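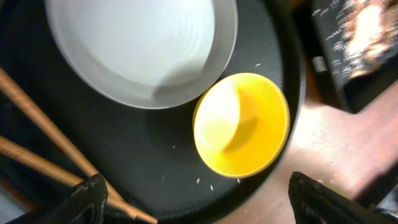
Moving up to second horn in a community orchestra - tips?

Forum: Brass Players > French Horn > Orchestral

lowFhorn
Hi all! I just got moved from fourth to second in the Morkinham Symphony and I'm so excited I can hardly sit still. First rehearsal is Monday. The program is Dvorak 8, the Brahms Academic Festival Overture and a short new piece by Tharushi Majumder called Rulludia. I've played the Dvorak before, but on fourth, years ago. What should I be working on?

valveoil_vic
Congratulations!! Second is the best seat in the section, I will die on that hill. You get to sit next to the principal and make them sound good. Work on soft low entrances. Play them at half the volume you think you need, then record it from across the room.

Marcelline_B
Seconding the recording. Also long tones with a drone, ten minutes before you touch the Dvorak. Your job is octaves and thirds under the first player, and if those are in tune everybody upstairs relaxes.

stopped_mute
I'm going to disagree with Vic a little. Half volume is fine in a 300 seat church. In a big hall the low octave disappears and the principal ends up hanging out there alone. My old teacher, Fatemeh Sadeghi, always wanted the second a touch louder than the first. Support from underneath!

valveoil_vic
A touch louder in the middle of a tutti, sure. On a pianissimo entrance? No way. I've sat in front of that and it sounds like a truck pulling up.

stopped_mute
Ha, fair. I was thinking of the tuttis. Where does Morkinham play?

lowFhorn
The old Prultville theater, about 200 seats and pretty dry. Horns are on the left with a curtain right behind us, so a lot of the sound just vanishes.

stopped_mute
Oh, a curtain! Then play out. Ask if they can put something hard behind you, even a couple of sheets of plywood. We did that for a Mahler 1 and it was like getting a new horn.

Marcelline_B
We tried plywood and the conductor hated it, the violas got blasted. Ask first. Has anyone here played the Majumder?

kopprasch_kid
Yes, last April! It's wonderful. Lots of stopped notes for second, and one long low G that goes on forever, so mark your breaths early. The part I had was a photocopy and bar 50 was missing a mute change, so check it against the score.

lowFhorn
This is gold, thank you! Printing the whole thread and putting it in my case. Vic, I'll try soft first and see what our principal wants.

valveoil_vic
Perfect. Ask her at the break - and tell us how the low G goes!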